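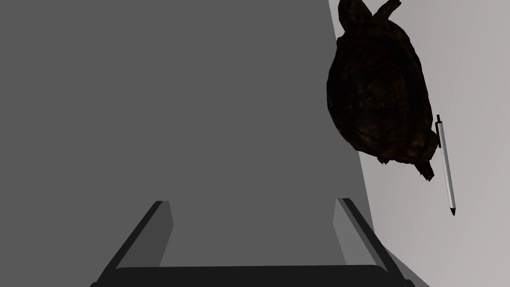 How long should I let oil-based primer dry before I sand it?
Overnight at the least, and longer if the room is cold or damp. It should come off as powder. If it gums up the paper, leave it another day.

rasora_lane
Thanks. These are old pine doors, so there are knots. One coat or two?

Boros15
Two. Spot prime the knots first, then do the whole door. I did mine with one coat back in May and the knots had bled through by fall.

kokthorpe_dan
I'd skip the oil and use shellac on the knots. It dries fast and you can put a water-based primer over it the same afternoon. Oil stinks up the house for 3 days.

Boros15
Shellac is fine on knots. I wouldn't want it on a whole door, it's brittle and it costs more.

kokthorpe_dan
Nobody said the whole door. Knots only.

rasora_lane
OK, I already have the can of oil primer open, so I'm going with that. What grit?

Lilla Kovács
220 by hand between coats. Wipe it down with a barely damp rag and let that dry before you paint.

vasevov
400 for me, at least before the last coat of enamel. 220 leaves scratches you can see in side light.

Lilla Kovács
On the enamel, maybe. On primer 400 clogs in a minute and you go through a stack of it.

rasora_lane
220 it is. First door got its first coat tonight — took me over 2 hours with the panels. I'll check it tomorrow after work.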